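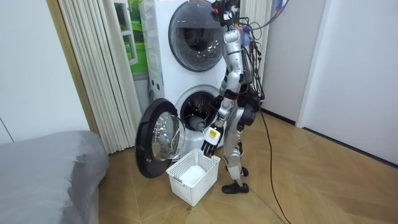
El humanoide, con un objeto blanco en la mano sobre el cesto de la ropa.

Flonex abre en agosto las reservas de su servicio de colada con humanoide, y yo ya llevo unas cuantas semanas dándole la lata a todo el mundo con el tema. La idea es sencilla de contar: no compras el robot, lo alquilas por 300 euros al mes, te lo instalan en casa y él se encarga de cargar y vaciar la lavadora. El contrato mínimo es de cuatro meses y los primeros 15 días son de prueba.

Hablé por teléfono con Sofia Ramalho, responsable del servicio, y le pregunté lo que preguntaría cualquiera con una montaña de ropa en el pasillo: ¿y cuánto tarda? «Una carga normal le lleva 30 minutos, y no vamos a decir que sea rápido», me contestó. Pues mira, se agradece la franqueza (yo tardo bastante menos, aunque refunfuñando). Doblar camisas todavía no entra en la cuota. Lo están probando con Paseck, la empresa que les hace el software, y Sofia no quiso darme fecha por mucho que insistí. 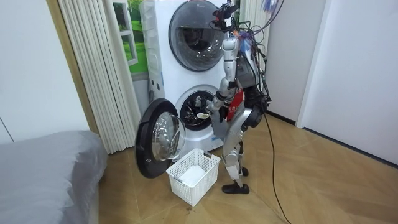
Lo que a mí me interesa de verdad es si el servicio cabe en un piso corriente, porque el mío tiene los metros justos. Flonex pide suelo liso, sin alfombras, y sitio libre delante de la máquina. Las columnas de lavado las admite sin recargo, y para la ropa sirve un cesto de plástico de los de toda la vida, como el blanco con rejilla que tiene junto a los pies, debajo del tambor abierto. Ojo también con el cable negro que le sale de la espalda y va por el suelo - en mi casa, con dos gatos, eso me daría qué pensar. Se lo comenté a Satish Ahuja, del equipo de instalación, y me dijo que en la visita previa miran por dónde se pasa y que, si no lo ven claro, no firman.

De momento solo aceptan reservas en la web, con una señal que se devuelve si te echas atrás durante la prueba. La competencia tampoco está quieta: Wondlow prepara una oferta parecida para residencias de estudiantes, todavía sin precio. Yo me he apuntado a la lista de Flonex, y en cuanto me den cita os cuento qué tal se lleva con mis toallas.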